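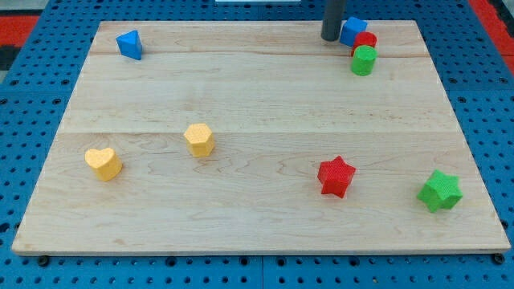
Ticket 59 – sorting board, Pritchard room
Raised by: Ingvild Bråten
Status: open, see last entry
Priority: low (was medium)

Problem
Board rocks on the blue table. Lean on the front edge and the back lifts, let go and it drops with a clack. Shapes shuffle about when it does. Also possible warp in the maple. Also shape set doesn't match the list. Three things in one ticket, sorry, no time to split.

Kit
Board – maple, three strips glued, Prirnis, came in December
Table – the blue one with the holes
Shapes – small coloured set, Cidau, 12 on the packing list

Log

09.10
Board on table, square to the holes as near as I could get it by eye. Pressed each corner. Left front fine, right back gives. Turned it end for end. Now the left front gives. So the fault went with the board and not the table, I think. Did it twice to be sure.

09.25
Straight edge across the board, both ways. Light under it in the middle going across the grain. Card slides in, folded card doesn't. So up to 2 mm, call it that. Along the grain it's flat. Cupped, in other words. Checked the seams with a fingernail, both closed, no step. Glue is holding.

09.40
Flipped it, other side up. Rocks worse. Flipped back. The wavy grain side stays up, nicer to look at anyway.

10.05
Feet. Two at the front, black, small. Front right was a turn and a half out compared with the left. Wound it in till a card dragged the same under both corners. Much better. Still a tiny knock at the back if you go looking for it.

10.15
Checked the table as well becuase someone will ask. It's in tiles and you can just make out the joins. Ran the straight edge over the joins near the board, nothing I could feel. Leave the table alone please, it was fine before and it's fine now.

10.30
Shapes. List says 12, got 11 out of the tub at Drurnorholm last time and no one wrote down which was gone. Not chasing it today. Wiped the lot with a damp cloth, dried, back in the tub. One had a sticky patch, old label glue by the feel. Came off with washing up liquid.

10.50
Ran a sort with the board as it is. Nothing shuffled when I leant on it. Pushed hard on the front edge, small movement, no clack. Good enough to use.

Reply from store
Was it kept flat or on its edge? Any heating nearby?

Ingvild
On its edge behind the door, next to the radiator. Yes I know. Moved now, flat on the bottom shelf with nothing on top.

Reply from store
Leave it flat for a bit and measure again before you do anything with oil or clamps. If it comes back under half what it was we'd leave it. If it gets worse we can plane it but you lose thickness and it's not a thick board. Don't wet it to pull it straight, it'll go the other way and then where are you.

Ingvild
Fine. No oil, no clamps, no water. Will measure same spot – pencil tick on the underside, near the middle seam.

To do
Remeasure at the tick, same straight edge (the steel one, the plastic one is bent)
Felt pad for the back right if the knock's still there
Ask Drurnorholm about the missing shape, check under their sink unit
Correct the packing list once we know
Sign on the shelf, FLAT ONLY

14.20
Felt pad in. Knock gone. Remeasure still outstanding so leaving this open.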